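# What lives inside a computer?

A desktop computer looks like a dull box that hums. Take the side off and it looks like a very small town where somebody forgot to plan the roads.

Biggest of all is the **motherboard**, the flat green board that everything else plugs into. It passes messages between the parts all day long and gets no thanks for it.

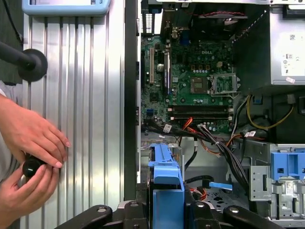 The **processor** does the thinking. It is a small square chip, and it can do sums faster than you, me and the whole of Ormsby Primary put together. It can't tie its shoelaces, though. It sits in a **socket**, with a metal bracket to hold it down. Lift the bracket and the chip can come out, if a grown-up who knows how is doing the lifting.

Next come the **memory modules**, long thin strips that stand in slots. Memory is where the computer keeps whatever it is busy with. Switch off and it forgets the lot, much like you with your spellings.

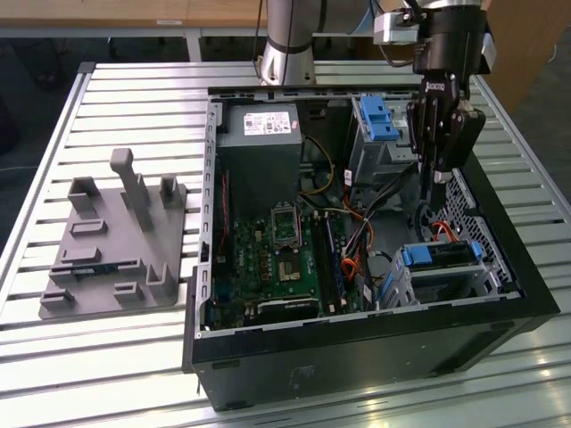
All of this needs electricity, and that is the job of the **power supply**, a metal box with a great many wires coming out of it. The colours tell engineers which wire does what. To everyone else it's spaghetti.

Then there is the **heatsink**, a block of metal that carries heat away from hot chips, and the **hard drive**, which remembers your homework even when you'd prefer it didn't.

**Before you fetch a screwdriver:** ask an adult, pull out the plug, and never open the power supply itself. It can bite even when it's unplugged.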